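# ¿Por qué los tornillos tienen una cruz en la cabeza?

¿Alguna vez le has dado la vuelta a un juguete, a una lámpara o al mando de la tele, solo por curiosidad, para ver cómo era por el otro lado? Si lo has hecho, seguro que te has encontrado con ellos: unos circulitos de metal, pequeños y brillantes, con una cruz marcada en el centro. Son tornillos, y hoy vamos a hablar un buen rato de ellos, porque los tenemos por toda la casa y casi nunca les hacemos caso (¡pobrecillos, con lo que trabajan!).

Vamos a empezar por el principio, que es donde empiezan las cosas buenas. Un tornillo tiene dos partes. La de arriba, más ancha, se llama **cabeza**. La de abajo, larga y delgada, se llama **cuerpo** o **vástago**, y lleva alrededor una especie de caminito que sube dando vueltas y más vueltas, igual que la escalera de un faro. Ese caminito se llama **rosca**.

## Una rampa enrollada

Haz esta prueba, que es muy fácil. Coge una hoja de papel y recorta un triángulo con un lado largo inclinado, como si fuera un tobogán. Ahora enróllalo alrededor de un lápiz, empezando por el lado más alto. ¿Ves lo que ha pasado con el borde inclinado? ¡Da vueltas alrededor del lápiz como la rosca de un tornillo!

Un tornillo es, entonces, una rampa muy larga enrollada en un palito muy corto. Y las rampas tienen una ventaja estupenda: cuesta mucho menos subir una caja empujándola por una rampa que levantándola de golpe, aunque el camino sea más largo. Con el tornillo ocurre lo mismo. Tú giras y giras, con poca fuerza, y él va entrando despacito en la madera o en el plástico y aprieta con muchísima más fuerza de la que tú has puesto.

Un clavo entra de un martillazo, sí, pero también puede salir si tiras bastante de él. El tornillo se queda agarrado por toda la rosca, y para sacarlo hay que deshacer el camino, girando al revés.

## La cruz y su destornillador

Los tornillos más antiguos solían tener una sola ranura en la cabeza, como la de una hucha. Funcionaban bien, pero el destornillador plano se resbalaba hacia los lados con mucha facilidad, y entonces adiós puntería – y a veces, adiós dedo.

Con la cruz eso pasa menos. La punta del destornillador tiene la misma forma, con cuatro aletas pequeñas, y al apoyarla se va ella sola hacia el centro. Este tipo de cabeza se llama **Phillips**, y es una palabra que puedes soltar en la próxima comida familiar para quedar como una persona muy entendida.

También los hay de otras formas. Hay cabezas con una estrella de seis puntas y otras con un agujero hexagonal, que son las que se aprietan con esa llavecita doblada en forma de L que viene con algunos muebles. Cada cabeza pide su herramienta, y si usas una que no es, la cruz se va gastando hasta que parece un agujero redondo y ya no hay quien la mueva. 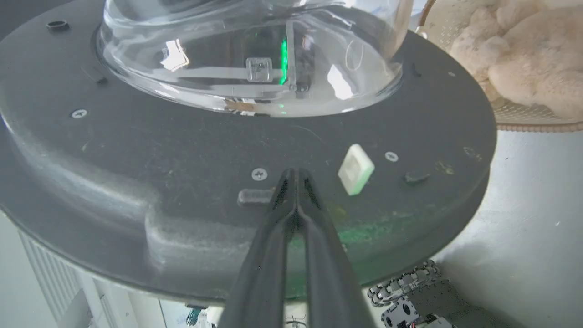

Cuando un objeto tiene varias piezas de plástico, los tornillos son los que se encargan de que sigan juntas aunque lo muevas, lo gires o lo lleves de una habitación a otra. Muchas veces van un poco hundidos, para no engancharse con nada ni arañar la mesa. Y si un día algo se estropea por dentro, una persona mayor puede quitarlos, abrir, mirar, arreglar y volver a cerrar. Con pegamento eso sería bastante más complicado.

## ¿Hacia dónde se gira?

Imagínate un reloj de agujas. Si giras el tornillo en el mismo sentido que las agujas, **aprietas**. Si giras al contrario, **aflojas**. Lo mismo pasa con la tapa de un bote de mermelada, que también tiene rosca, aunque mucho más gorda. Fíjate mañana en el desayuno y cuenta cuántas roscas encuentras: el bote, la botella de agua, quizá el tubo de pasta de dientes…

## Antes de coger el destornillador

- Pide siempre ayuda a una persona mayor.
- No abras nunca un aparato que esté enchufado.
- Pon los tornillos en un platito según los vayas sacando. Son expertos en rodar debajo del sofá.
- Si uno no quiere moverse, no lo fuerces y prueba con una punta de otro tamaño.
- No te metas tornillos en la boca, ni siquiera un momentito para tener las manos libres.

Y si te has quedado con ganas de practicar, busca un trozo de madera blanda y pide que te hagan en él un agujerito fino, más estrecho que el tornillo. Luego apoya la punta del destornillador bien recta, empuja un poco y gira despacio, parando de vez en cuando para ver cuánta rosca queda fuera.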